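Demonstration work (automation)

Demonstration work is the paid job of doing ordinary tasks by hand, with a gripper, so that a robot can later be trained to do them. It sits somewhere between warehouse picking and teaching. I've done it at Hodix, a packing firm in Trornach, for long enough to have opinions, so please read this entry with that in mind!

Background

Hodix used to run its mixed-goods line entirely by hand. Loose items came down in no order, and each of us filled tubs all shift. In September the firm brought in Prosamau, a training scheme for robot arms, and 30 of us were moved across to it over time. The line itself is now shared between people and two arms. A shift's target is 2,280 items, the same as before – that caused a fair bit of grumbling.

The work
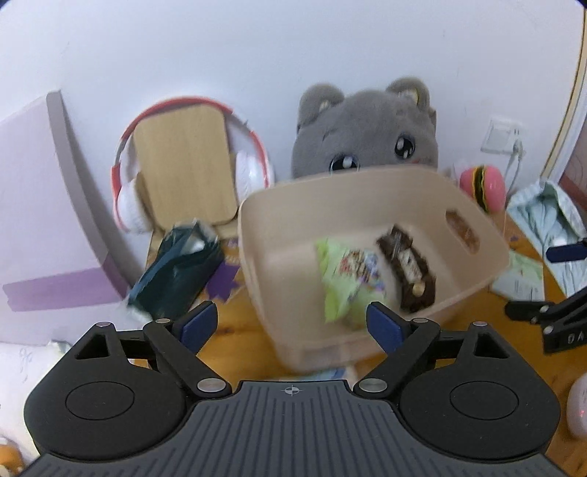
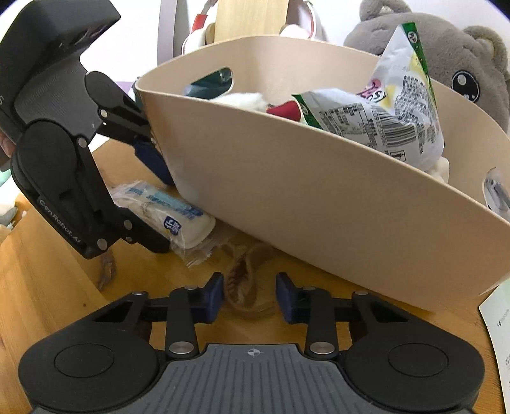
Pay was the first thing to change, and for most of us it went up a grade, though the union branch had to ask twice. The tasks are small ones: put a packet in, take it out, shift the tub over, start again. Snack bags are the usual stock, and the beige tub with the handle holes ends up tilted a lot of the time, with soft toys and packets sharing the space. When a second gripper comes in from the left and sets its pad against the tub wall, you're working as a pair of hands, and it takes a while to stop them bumping into each other.

Effects on staff

Lifting is down and wrists are worse (mine click). Breaks are now every 63 minutes, an odd figure that came out of the Uibo agreement, named after the site where it was first tried. The older pickers turned out to be very good at this, as they've got years of little habits for awkward bags, and the newer ones ask them things all day long. I like that part.

What people miss is the chat. On the old line you could talk across the belt, while a demonstration wants your eyes on your fingers. Nearly everyone who moved over has stayed, though a few went back to loading and seem happy enough there.

See also: job rotation, order picking, repetitive strain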